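Reviews | Guides | Forum | Deals | About

Prekura teleop kit review: two weeks of showing a robot arm how to tidy a counter

Last updated February 20, 2021

14 comments

Quick one because I have to give the loaner back. Full disclosure, Prekura sent me the handset and a license for the recording software, no money, they don't see this before it goes up.

What it is: a handheld controller plus a desktop app for teaching a robot arm by demonstration. You move your hand, the arm moves, app logs the whole thing. Do that enough times and you've got something to train on. Works with a real arm or with a simulated one. I ran it almost entirely in sim, with the Pellwood kitchen pack, which is a separate download and not a small one.

Setup

Painless, mostly. Handset pairs over USB, charge it first. The app found it on the second try. Calibration is a matter of holding the handset level, pressing the side button, drawing a box in the air. Took me longer to find a clear bit of floor to stand on.

The Pellwood pack was more of a pain. Installer wants to put everything in your home folder and there is no option to change it. There's a config file you can edit afterward. Do that before you record anything, or your paths break and you get to relink every demo by hand. Ask me how I know.

How it feels

Good. Really good for the price bracket. Lag is low enough that I stopped thinking about it after the first evening. The trigger closes the gripper proportionally, so you can ease the fingers in gently, and the clutch button (hold it, move your hand back to somewhere comfortable, let go) is where it should be, under the thumb. The Trenach controller I used last year had the clutch on the wrong side and I never did get used to it.

Rotation is the weak spot. Wrist roll is fine. Tilting forward past a certain point, the arm starts to hunt a bit and you feel like you're wrestling it. There's a smoothing slider that helps but smoothing adds delay, so pick your poison. I left mine at 2 and lived with the wobble.

No haptics to speak of. You get a buzz when the fingers close on something and another when you hit a joint limit. The same buzz. Why the same buzz??

Recording

Tap to start, tap to stop, double tap to throw it away. I made 327 demos over the two weeks and kept 71 of them for the final set, mostly short pick and place stuff. That sounds like a bad ratio, but I'm picky and my first couple evenings were garbage. Long pauses, overshooting, changing my mind halfway. All of it gets into the data so be ruthless.

Stuff I liked:

- Trim tool. Cut the dead air off the start and end, one drag each. Use it on everything.
- Replay at any speed, from any camera.
- Tags. Type your own, search them later.
- Reset button puts the objects back where they started, or shuffles them a little if you want variety.

Stuff I didnt:

- Autosave is off by default.
- No undo on delete. None.
- Export only does the one format. I had to write a script to get it into what I use.
- Fan noise from my laptop, which isn't Prekuras fault but the app does run hot.

Kinesthetic mode

If you have a physical arm you can also guide it by hand and the app will log that instead. I got one afternoon with this on a friend's setup. Nice smooth recordings, better than my handset ones if I'm being fair, but your own arms get in the camera view and it's tiring. For anything longer than a few minutes I'd go back to the handset.

The kitchen tasks

Small cluttered counters are where I spent most of my time, the Franka arm on its block beside a marble counter with tableware and utensils lying around. Going in on a shaker from straight overhead is my favorite warmup. Simple target, stands upright, but there's a ring around the foot of it and plates and so on further back, so you learn fast to come down vertical and keep the elbow high.
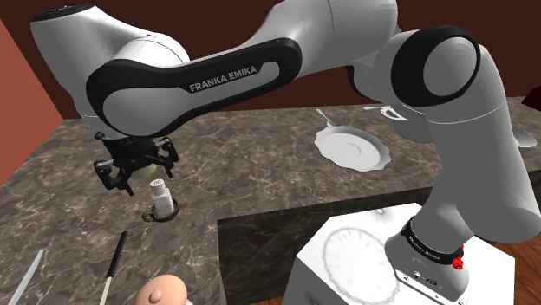 Tips if you buy it

Camera placement matters more than I figured. From a low side view that big upper link eats half your screen and you're guessing at depth. Put a second view up high and keep both open.

Slow down near the object. Fast across open space, slow for the last bit. It makes cleaner demos and the trained policy copies your habits, including the bad ones.

Start every demo from the same pose for the first 100 or so keepers. Mix it up later.

Take breaks! My wrist was sore by the end of week one. The handset is heavier than it looks and all the weight is at the front.

Read the Åberg notes that come bundled in the docs folder. Dry as toast but the section on picking a control frame cleared up most of my left/right confusion when the camera is facing the robot.

Compared to the Trenach

Trenach has the better software, no question. Undo, three export formats, a decent manual. Prekura has the better hand feel and costs less. If you already have your own pipeline and only need a way to get demonstrations into it, get the Prekura. If this is your first go at any of this, the Trenach will save you some swearing.

Verdict

Four out of five. Would be four and a half with an undo button and a different buzz. Buying my own once the loaner goes back, probably the version without the carry case, the zipper on this one is already going.

Will update if the next firmware fixes the tilt thing.

Shares: 38 | Comments: 14

Previous review | Next review | Back to top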